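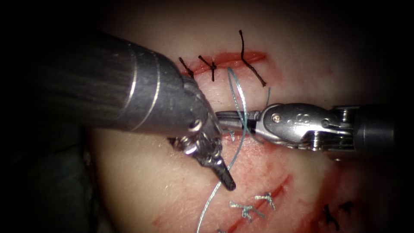
02/09/2023

I've been putting off the stitching post for ages, mostly because my knots in July were so ugly I didn't want anyone seeing them. But Thu Đào lent me her practice pad (she's had it since her course in Butport) and I am hooked!

If you've never met one, a suture pad is a slab of soft fake tissue with cuts in it, and you sew them shut. Some are flat and square. I like the pale, rounded kind, where a short cut with red edges shows up so well that you can't kid yourself about whether the two sides meet. Mine mostly don't. They sort of wave at each other.

Thread color matters more than I expected. Black is great for seeing where you've been, and then a pale blue-green strand next to it is easy to tell apart when you've got tails going everywhere. I'm terrible about tails. One stitch gets trimmed nice and short, and the next has a long bit wandering off past the cut until I remember the scissors.

I did 19 stitches last night at the kitchen table and kept three. The rest were too tight - the edges pucker up like a bad hem - or slid loose as soon as I let go. Thu says to put the needle in straight and let the curve do the work. My mother said the same thing about quilting and I ignored her too.

My pad cost 20 dollars from a little shop in Lonadcombe, and it came with no instructions at all. Next up is the running stitch, as soon as I find where I put the other spool of blue.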